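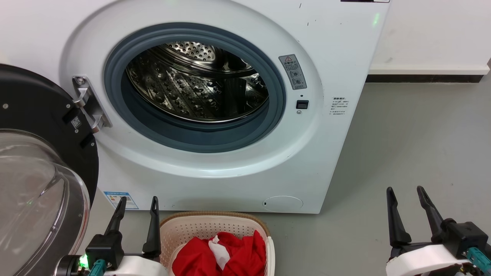 Trallow Laundry Handling Cell, two-arm
Planning and purchasing information

The Trallow cell is a pair of light arms on a common base, intended for loading and unloading front-loading washers in linen rooms, small care facilities and test laboratories. Stirkine supplies it as a complete unit or as separate line items. This page covers what is in the price, what is not, and what should be settled at the site before an order is placed.

What is supplied

Two arms with two-finger grippers
Base with height column, lockable casters
Head camera and mount
Controller and cable set
Emergency stop, wired, on a 2 m lead
One spare set of gripper fingers

The washer, basket, floor marking and network drop are supplied by the customer.

Working figures

Width of base: 692 mm
Rated load per arm, extended: 2,000 g
Clear floor needed in front of washer: 1,400 mm
Supply: single phase, grounded outlet, own circuit recommended
Finger opening: 90 mm

The load rating applies to each arm at full reach. A soaked bath towel can exceed it. Sites that wash heavy cotton should plan on two-arm lifts, which lengthen the cycle, or on smaller pieces. Dry loading is seldom limited by weight.

Choosing the washer

The cell works with front-loading machines only. Left-hinged doors are preferred. Right-hinged doors can be handled, but the base must be set further back and reach into the drum is reduced.

The door should open far enough to stay clear of the left arm. Deep glass domes take up more room than the flat drawing of the machine suggests, so measure with the door open. Check also that the rubber gasket is in good condition. Fingers pass over it on every transfer, and a worn or folded gasket will catch fabric.

Keep labels and QR codes on the door and front panel in place. The vision setup uses them as fixed features, and removing one after commissioning means repeating the setup. Energy labels that are going to be peeled off should come off before the visit.

Choosing the basket

A rigid plastic basket with perforated walls is suitable. Collapsible and cloth baskets are not supported, as the rim moves when a garment is pulled out. The color should differ from the floor. Cream or tan on a light gray floor has been acceptable in our installations under even lighting; white on white has not.

The basket stands on the floor in front of the washer, between the arms. Raised stands are optional and reduce travel on the height column, at the cost of reach into the bottom of the drum.

Floor and walls

The floor must be level within 3 mm across the base. Glossy finishes should be checked for reflections at the camera height. Baseboards present no difficulty, but the space beside the washer should be kept free of pipes and hanging cords on the side where the right arm works.

Service covers on the lower front of the washer must remain reachable. Allow for rolling the base back when a filter is cleaned.

Budget

Most first budgets leave out three items. The first is commissioning, quoted by site and normally taking two working days. The second is fingers. They are a wear part, replaced in pairs, and ordered as Mellon part 143. The third is the annual inspection, which covers wrist bearings, cable strain relief and the stop circuit.

A second cell at the same address is invoiced with commissioning reduced by 33 percent, provided both washers are the same model.

Gallagher gripper pads fit the standard fingers and may be bought separately for fine knits. They are not included in the base price and are not covered by the finger warranty.

Lead time

Eight weeks from confirmed order for the complete unit. Orders received after September are scheduled for the following year. Spare fingers ship from stock.

Before requesting a quotation

Please send the following:

Make and model of washer, and hinge side
Clear distance in front of the door when open
Typical load, by fabric and piece count
Basket dimensions
Floor finish
Number of loads per day

Quotations are valid for 60 days. Shipping and taxes are listed separately.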